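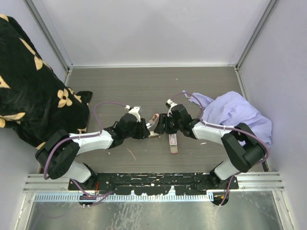 *Gray wood-grain top, black patterned cloth on the left.*

Feb 11, 2022

I changed the tagging method for the fabric shelf this week. The old method was masking tape with a number written on it in marker. Masking tape leaves adhesive on anything with a nap, and after one summer it comes off and sits at the bottom of the bin, where the number on it refers to nothing. I had 37 loose tape numbers by the end of last year and matched fewer than half of them to a piece.

The replacement is a small card tag from Bundier, tied through the selvage or a corner with cotton thread. No adhesive and no pins. The tags come in a box of 199, an odd count that the seller doesn't explain. I cut some of them in half lengthwise for small remnants.

Each tag carries four fields:

- Shelf number
- Fiber content, if known, otherwise a question mark
- Usable length and width in inches
- Month washed

Color isn't a field. I used to write it down and then spent time deciding between lilac and lavender. Anyone holding the tag is already holding the fabric.

Two pieces served as the test. The first is black with light tan four-petal flowers, bought from Jilico as an end of bolt with no fiber content listed. It has the hand of a fleece and I logged it with a question mark. The second is plain lavender and lighter in weight. I picked them because they misbehave in different ways. The black one keeps its bulk however it is laid down and won't sit flat without being pushed. The lavender one creases when left in a heap and shows every fold afterward.

Procedure, as it stands now: lay the piece out, measure the usable rectangle (excluding any cut notches), fill in the tag, tie it, fold, shelve. Measuring is the slow part. A soft tape measure on a napped fabric drifts, so I hold the zero end down with a weight and read the other end twice. If the two readings differ by more than half an inch, I take the smaller one.

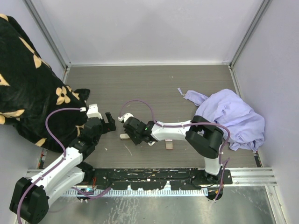
**Should fabric be washed before it is measured and tagged?**

Wash it first. A length recorded before the first wash can be wrong by enough to ruin a cutting plan, and the tag will then be trusted for years. The exception is anything that will never be laundered once it is made up, such as a lining for a storage box.

For washing I use Broveo liquid at half the dose on the bottle, cold, no softener. Softener makes a napped fabric shed more for the first few cycles, at least on my machine. Drying is on a rack, away from the heater. Patterned pieces go over the rack wrong side out.

Folding depends on thickness. Thin fabric is folded to the width of the shelf and then in thirds. Thick fabric is rolled, with the tag hanging from the open end. I tried rolling everything, and the thin pieces slid out of the stack whenever I pulled one from below.

One point about tag color. I ordered the tags in a reddish pink. White tags disappear against pale cloth, and kraft brown is too close to the tan in several of my prints. Pink is visible on both test pieces. It isn't colorfast, and a tag left on through the wash will stain, so it comes off first and goes into a dish on the windowsill.
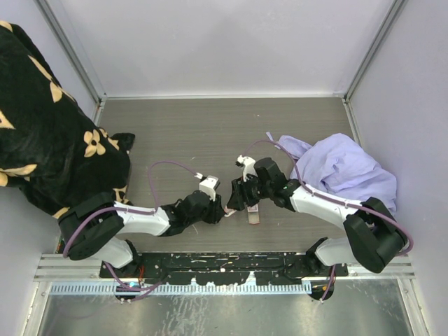 ## The log

Every tag has a row in a Petek sheet, with the same four fields plus weight in grams. The weight column is new. A kitchen scale gives me a number in a few seconds, and a change in weight tells me that I cut from a piece and forgot to update the length. The first shelf came to 3,673 grams, including tags and thread.

I considered printing the tags from the sheet and decided against it. Handwriting on card survives being rubbed against other fabric. My inkjet output doesn't, and the card is too thick for the printer feed anyway. A soft pencil works better than a ballpoint, which skips on the coated side.

Open items:

- Shelf 5 is still on masking tape
- The half-width tags need a reinforced hole, or a shorter thread
- Old adhesive on two corduroy pieces; rubbing alcohol took off most of it, and the rest will have to be cut away
- Find the fiber content of the black floral, probably with a burn test on a thread from the cut end

I'll check the knots again in April, after the winter bins have been moved.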